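**1/** Sorting the small-items drawer again. Posting the method because two people asked after the last thread. Scope: cords, chargers, power strips, and whatever kitchen hardware has migrated in with them.

**2/** The drawer has a fixed volume. My spreadsheet for the whole apartment lists 3,389 entries, and the small electrical stuff is the only category that grows when I don't buy anything.

**3/** Step one is to get everything out on a flat surface with gaps between the pieces. A pile hides the short leads. Light-colored surface, if you have one. Black cable on a dark table costs you time.

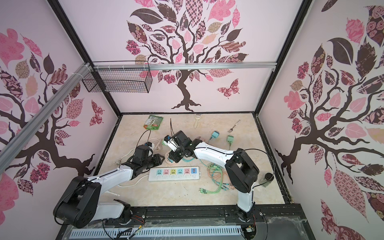 **4/** The vegetable peeler and the little metal spatula go back to the kitchen before anything else gets a decision. Same with the snack bag. Anything that isn't electrical leaves first, or you end up designing a category for it.

**5/** Connector blocks with a bit of wire still attached: keep only if you can name the device. I allow 20 seconds per block. After that it goes in the e-waste box. The teal one got a pass last year on the grounds that it "looked useful." No pass this time.

**6/** White power cord with plug: uncoil fully, run it through your fingers end to end, feel for flat spots and stiff sections. Recoil in loops the width of your hand. Don't wrap it around the plug. That bends the cord hardest right where it enters the molding.

**7/** I used the Randen zip pouches for a while. Too deep. The Curcombe trays are better for this, shallow with one divider. A cord over six feet won't sit flat in either, so long ones hang on a hook inside the closet door.

**8/** Now power strips. These get their own inspection, and they take longer than the rest of the drawer combined. Unplug from the wall. Remove every charger. A charger with a rounded body can cover the socket next to it, and covered sockets are the ones you forget to look at.

**9/** What to look at, in this order: the strain relief where the cord leaves the strip, the slots, the mounting tab, the underside. Dirt on the strain relief is cosmetic. Cracks are a reason to discard. Grime inside the slots is in between, and is where most of my time goes. 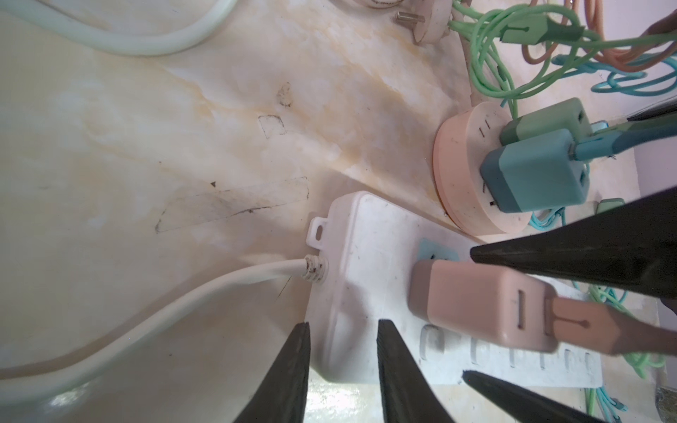
Sotiris Bakalis replied that he cleans the slots with a damp cotton swab and has never had a problem, and wanted to know why I'd bother with anything slower.

**10/** Re: Sotiris. Dry brush only, strip unplugged, openings facing down so the debris falls out. A swab pushes it farther in and leaves fibers on the contacts. If a dry brush doesn't shift it, I replace the strip. I don't put liquid in the slots at all.

**11/** Charger colors. I buy them in different colors on purpose and write down which goes with what. Peach-pink is the bedside one. Sage green and teal are for the desk. Saves reading the tiny print on the back every time.

**12/** Labels: masking tape folded over the cord two inches from the plug, device name and month on it. Mine mostly say September. The printed ones from Ververidis peel off after a summer.

**13/** Remaining: one round beige disc, purpose unknown. It goes on the shelf by the door until the end of the month. If you recognize it, reply here.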